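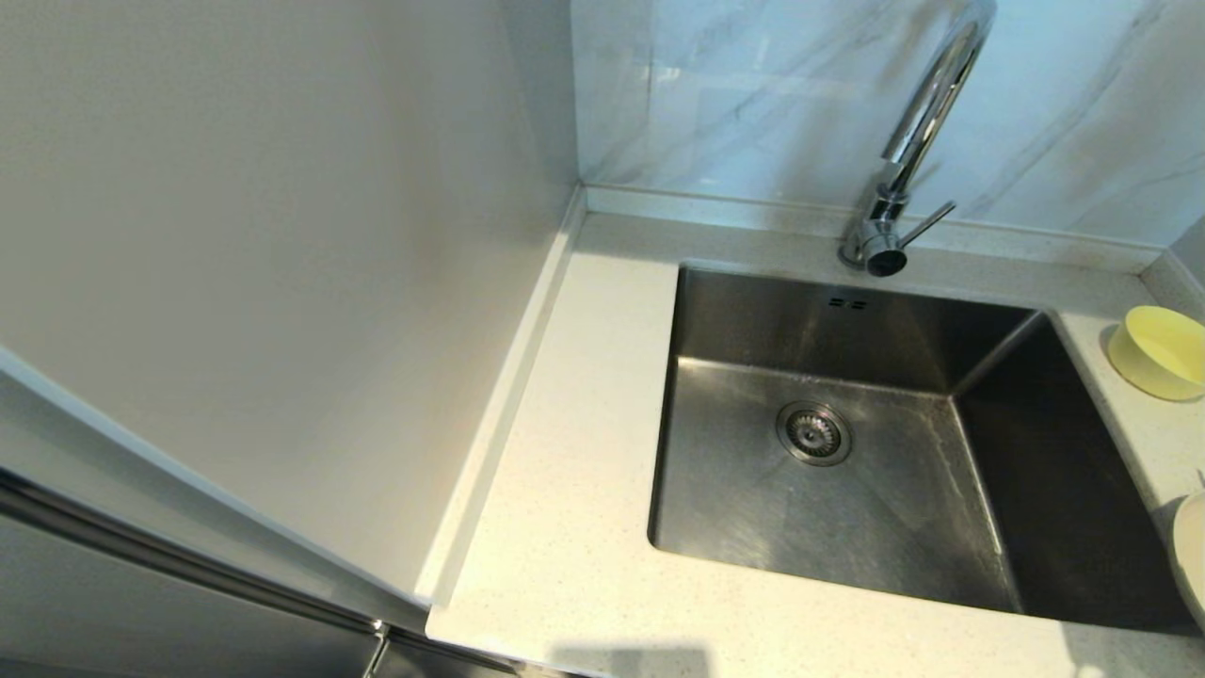 1/ Moving out of a rental after 4 years. Posting my notes as I go.

2/ Start with the lease. Mine says written notice by mail, so an email to the landlord doesn't count. I sent the letter in October and kept the receipt from the post office.

3/ My deposit was 2000. The last tenant, Tươi Lý, told me she got 1000 of hers back and never saw a list of what the rest went to. Ask for the list in writing.

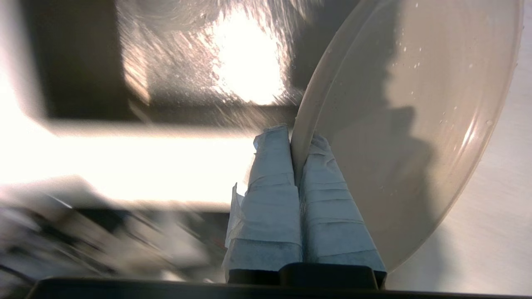
4/ Same letter, second paragraph: give them your new address. Catherine Shearer downstairs forgot, and her check went to the old place — it took more than 7 weeks to sort out.

5/ Utilities. Set the shutoff for the day after you hand over the keys. You will want lights for the walkthrough.

6/ Small nail holes are normal wear under my lease. Big anchors aren't. I filled two in the hallway and left the rest alone. 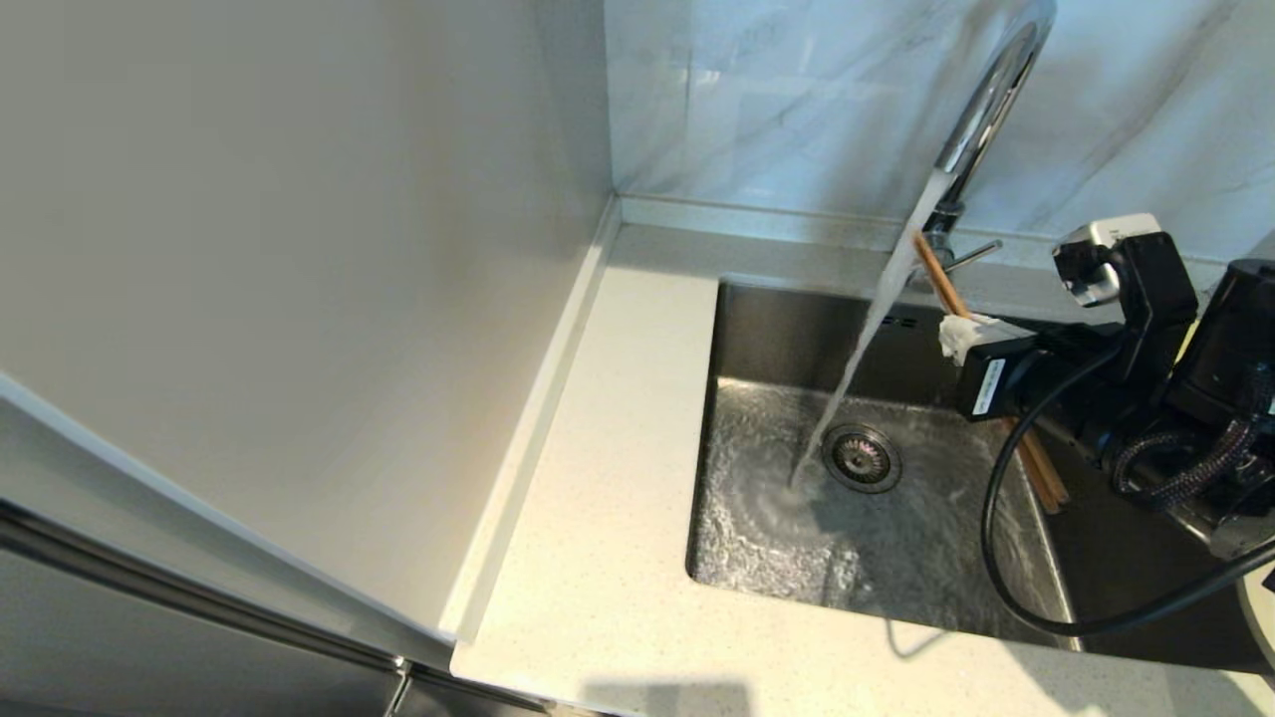 7/ Mail forwarding takes a while to start, so put it in early. Magazines are slower than letters.

8/ Walkthrough is at 4 p.m. with Orestis Konstantinidis from the rental office. I'm bringing the move-in checklist and a pen.

Contact | © Skustcombe | Back to top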